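Home Notebook Entries Equipment Orders People Log out

June, lab notebook, purchase planning for the kitchen bench

Written after lunch, 2:10 pm. Brendan Scanlon asked me to put down what we know before the order goes out, so I write more than usual. Please correct me in the margin if something is wrong.

Where we stand. We have one arm on loan from Keane and it goes back when the loan ends. For our own setup we have two quotes, one from Hutix and one from Hokura. The Hutix quote is for the arm with controller and cable set. The Hokura quote is for the arm with controller and also a gripper, but the delivery is longer and the pallet fee is written on a separate page, which I missed on the first reading.

I made the comparison again this morning with everything inside: arm, controller, gripper, mounting plate, emergency stop, spare fingers, freight. When all is inside, Hokura is cheaper by 2175 dollars. Before, on my old sheet, Hutix looked cheaper, but the old sheet had no gripper in the Hutix column. My mistake. The old sheet is now in the folder "do not use".

Reach is still the thing I worry about. The room drawing gives us a counter against the wall, and the arm must stand in front of it, on the open side. From there it should reach down to a plate in the middle of the counter and also up to a shelf. The first is easy. The second I do not believe yet for the shorter arm. In the simulation I can move the base for free, in the room I can't, so I want the base position decided before anyone drills.

What I did today in Paten (the simulation project, new branch "counter-plan"): loaded the kitchen with the shelf, the cooktop and the utensil cup, put the base at the right side, and ran the small pick task on the wooden plate. I kept the objects small on purpose. If the fingers are too thick for this task, I prefer to know it now and put the thin fingers on the same order, so that we pay freight one time.
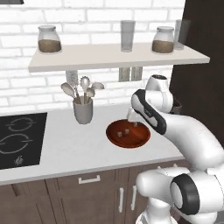

Do we need to buy the second arm in the same order?

We should wait with it. The price per arm does not change until five pieces, so there is no discount to lose, and the bench will have only one mounting plate until the electrical work is finished.

Back to the fingers. With the arm lowered over the plate I looked at the clearance between the fingers and the raised rim. When the object is close to the rim, the approach has to be nearly straight down, and there is not much freedom left for the wrist. I wrote three approach angles in the config file and will let them run tonight. The numbers go in the next entry.

The elbow is a different question. It comes out low and toward the front of the cabinets, on the side with the door handles. In the simulation a touch there costs nothing, but on the real cabinet it is a scratch or worse. Two possibilities: a higher pedestal, or a keep-out zone in the controller. The pedestal is not in any quote. The keep-out zone is software and I think both suppliers have it, but I have only seen it written by Hutix. I sent a question to Hokura and have no answer yet.

Budget lines that were forgotten last time, so I write them here:

– calibration board, the old one is bent
– cable protection on the floor
– spare fuse set for the controller
– training day (Hutix takes money for it, Hokura has it included for two persons)
– transport of the Keane arm back, which we pay, I checked the loan paper

The last one is annoying, but it is in the paper and we signed.

Talked with Brendan at 3:30. He agrees with Hokura if the delivery date is fixed in writing. He also asked if we can take the cheaper controller. I said no at first, then I looked, and the difference is only the number of inputs. We use few of them. I will ask for a new price with the small controller – this may pay for the pedestal.

Open points:
Keep-out zone, waiting for Hokura.
Pedestal height, I need to measure the real counter, the drawing and the Paten model do not agree.
Thin fingers, decide after the night run.
Who signs for the freight when the truck comes early.

Left the run on the second machine, please do not restart it.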